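The Seating Force
A short story

The workshop at Gilorcombe took in retired office computers by the pallet and sent them out again with the memory changed and the dust removed. Fernell, who owned it, had fixed the standard time for a memory change at 28 seconds, measured from case open to latch closed. I had written the procedure. In November I was asked to rewrite it for an arm.

The existing document ran to two pages. Step four said: "Press down evenly until the module clicks." I had been happy with step four for years. The arm's integrator, Kevik, returned it with one word underlined and a request for a value in newtons.

I did not have a value in newtons. I spent an afternoon pressing modules into a scrap board on top of a kitchen scale and writing down what the scale said at the moment of the click. The readings did not agree. A slot that had been used often took less force than one that had not, and a module put in slightly off the vertical took a great deal more and then made a noise similar to the click, but was not in. 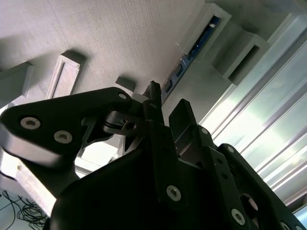

The second request concerned the word "evenly". A person uses two thumbs, one at each end, and corrects one against the other without being told. The arm had one gripper. It could hold the module by its middle, in which case the ends were free to rock, or by one end, in which case the other had to be trusted. I drafted step four as steps four to eleven. Step seven was a pause.

Trials began at six in the morning, before the line started, so that the bench would be free by the time it was wanted. I was required to be present with a hand near the stop button and a form. The form had a column for outcome, with the permitted entries Seated, Not Seated and Intervention. By the end of the first week I had begun writing in the margin, which was not a permitted entry.

Most of the margin concerned cables. My procedure did not mention them. A person opening a case moves the cables aside with the back of the hand while looking at something else, and I had never thought of it as a step. The arm treated a cable as it treated the side of the case, as a thing to be avoided entirely, and if there was no route it stopped and waited for me.
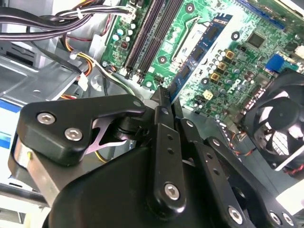
Kevik's position, given by telephone on a poor line, was that the cables were a matter of presentation. If the cases arrived with the wiring tied back, the arm would do the rest, and a person could be employed to tie the wiring back. I asked how long the tying would take. The voice said that it was outside the scope, but that another site had got it down to something reasonable, and that I should think of the arm as a colleague with very clear requirements.

I timed the tying myself. It took longer than changing the memory.

I entered this on the form under Intervention. Fernell's office replied that the form was for the arm, and that tying was to be recorded elsewhere. There was no elsewhere, so I made one, a second sheet, which I kept in the same folder and numbered from one.

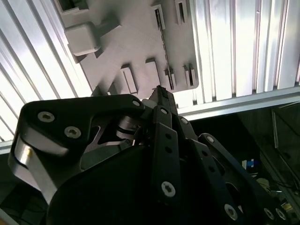 PART TWO: ACCEPTANCE

The contract was for Nomura, who had 4,000 desktops coming out of a chain of branch offices and wanted them back with their memory replaced. Acceptance was set at 600 consecutive cycles without intervention. The count went back to nought at each intervention.

For a long time it did not get far. I came to know the failures by sound. There was the dry scrape of a module edge on the wrong side of the slot wall, and the short stop of the motors when the force limit was reached. I raised the limit twice and lowered it once. On the lowered setting nothing was damaged and very little was seated.

The arm was good at the part I had expected to be hard. It could return to a position it had been given with no visible error, and it did so at the end of the run as it had at the start. What it could not do was notice that the position was no longer correct, a board having been screwed down a fraction to one side by someone in a hurry years before.

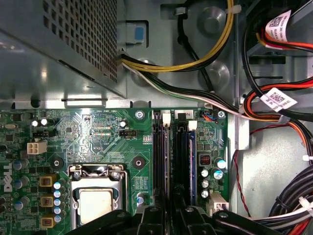
I rewrote the procedure a fifth time, beginning from the board instead of from the movement. It now required the slot to be found before anything was picked up. I had assumed that finding it would be trivial. The memory slots stand in a row beside the processor, four of them, and with a module already seated in the blue one the gap left for a finger on that side is whatever the module leaves. I had never measured that gap. I had put my own finger into such gaps for most of my working life, and I went and looked at my finger, which was no help with the dimension.

With the fifth version the count reached almost 920, counting the practice runs, which Kevik proposed to include and I did not. Without them it was short. Acceptance was deferred to the new year, and Nomura's pallets came in anyway and were stacked along the wall in their wrapping.

We began on them by hand. I used the old two-page document, with the original step four. In the mornings, until the line started, I carried on with the arm. Both sheets were in the folder, and I had stopped at the pause in step seven to wonder whether it could be shortened. I tried it at half the length. The module went in at the first attempt, and I wrote Seated, and reset the case for the next one.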